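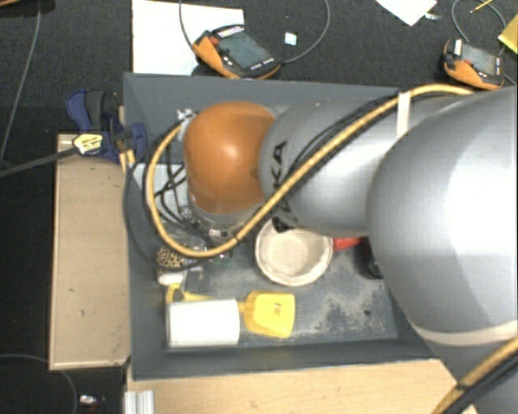

7. When the arm stops over the tray and won't carry on

I'm writing this section at the request of Annick Gautier, who got fed up with ringing me. It covers the stop we see most on the Usteline cell: the arm goes down into the tray for a pan or a utensil, gets partway through the move and halts with a hose or cable fault. Sections 1 to 6 assume everything is behaving. This one assumes it isn't, and that you're standing there with a pendant in your hand wondering what you did (probably nothing!).

The short version is that the hose running along the outside of the arm has to bend a long way when the wrist drops over the tray. If there's too much slack at the wrist end, the loop swings out and catches the tray wall. If there's too little, it pulls tight as the last joint turns and drags on the cables running with it. Either way you lose the tool signal for a moment, and the controller quite rightly stops.

CAUTION: Press the emergency stop on the pendant before you put any part of yourself inside the cell. A halted arm is still a powered arm. I know the fault message says "motion stopped", and I know it's tempting to just reach in and nudge the loop. Please don't. I did it once in my first month at Galness and Renata Paredes gave me a talking-to that I can still recite.

7.1 Making it safe

1. Press the emergency stop and leave it pressed.

2. Write down the fault code before you clear anything. The two you'll meet are 3461, which the screen shows as 3,461 (tool signal lost), and 1174, shown as 1,174 (wrist torque over limit). The comma is a quirk of our display set-up and means nothing.

3. Check which pendant belongs to the arm you're working on. Follow the cable with your eyes if you have to. They look alike, and pressing stop on the wrong one gives you a lovely feeling of safety and no actual safety.

4. Turn off the air at the wall and let the line bleed down. Wait for the gauge to read zero.

5. Hang the lock-out tag on the main switch if you expect to be at it for longer than it takes to have a look. If in doubt, hang it anyway.

Note: Leave whatever is in the tray where it is for now. Where the pans and utensils ended up is often the best clue you've got, and once somebody tidies them we're guessing.

7.2 Finding out what caught

1. Look at the hose loop at the wrist first, from the side and then from above. You want a smooth curve with no flat spot and no kink close to the metal fitting.

2. Run your eye along the black cables inside the loop. They can be messy to look at and still be fine, so don't go by neatness. What matters is whether any one of them is taking the strain while the others hang free. That's the one that will fail.

3. Check the strap that holds the hose against the arm. This is the usual culprit on our cell. It creeps towards the wrist over a few weeks, and all the spare hose ends up at the wrong end.

4. Check the tie further back by the big joint. If the strap has moved and the tie hasn't, good, you've found your problem. If both have moved, suspect that somebody has jogged the arm by hand past the marked limit.

5. Look at the small connector under the wrist. Push it gently home. If it clicks, it wasn't in.

6. Check the tray wall for a fresh rub mark. A fault 1174 with a rub mark nearly always means the loop has been snagging on the rim.

7. Last, check the clamp holding the tray. If the tray has shifted, every pick will be off, and a handle that used to clear the arm may not any more. We had a whole afternoon of 1174s back in June and I blamed the hose for most of it. It was the clamp. Sorry again, Renata.

7.3 Putting it right

1. Undo the strap. Keep one hand on the hose while you do this, as it will want to spring outwards.

2. Feed the spare hose back towards the big joint until the loop at the wrist sits naturally. Don't pull it tight! A tight hose looks smart when the arm is parked and tears itself off when the wrist turns.

3. Refasten the strap on the paint mark. Snug is enough. You should still be able to twist the hose a little by hand.

4. If the strap is frayed or has gone shiny, fit a new one. Spares are in the drawer marked Valentini, along with the cable ties.

5. Tighten the tray clamp and try to rock the tray with the flat of your hand. Any movement at all means do it again.

6. Now you may clear the tray. Put the items back according to the layout sheet, and throw out anything with a cracked handle.

CAUTION: Never wrap tape round the hose to stop it rubbing. Tape hides damage, and it grips the cables so that they can't slide as the arm bends. The hose we lost at Trarville had been taped, and the split was underneath where no one could see it.

7.4 Starting up again

1. Get everybody out of the cell and say out loud that you're starting. Yes, even if you're alone. It's a habit worth having.

2. Take off the tag, open the air slowly and release the emergency stop.

3. Clear the fault on the pendant. If it comes straight back, stop there and go to 7.5.

4. With the arm in slow manual mode, jog it up and clear of the tray before doing anything else. Straight up, please. Sideways is how you meet the wall again.

5. Still in slow mode, run the tray program through 3 times with your thumb near the stop button. Watch the loop and ignore the tool. The hose should stay clear of the rim all the way down and all the way back.

6. If all three go through cleanly, switch to normal speed and watch one more.

7. Fill in the fault book: code, what had moved, what you did about it. "Fixed it" doesn't count.

7.5 If it comes back

If you get the same code again within 2 hours, leave the arm stopped and fetch Annick or me. Repeated 3461s with the hose sitting nicely usually mean a broken core inside one of the cables, and no amount of strapping will mend that. Repeated 1174s may be the wrist itself, in which case the covers have to come off and it's a job for the service people.

Changing the hose altogether is in section 8. Have the new one beside you before you take off the old one.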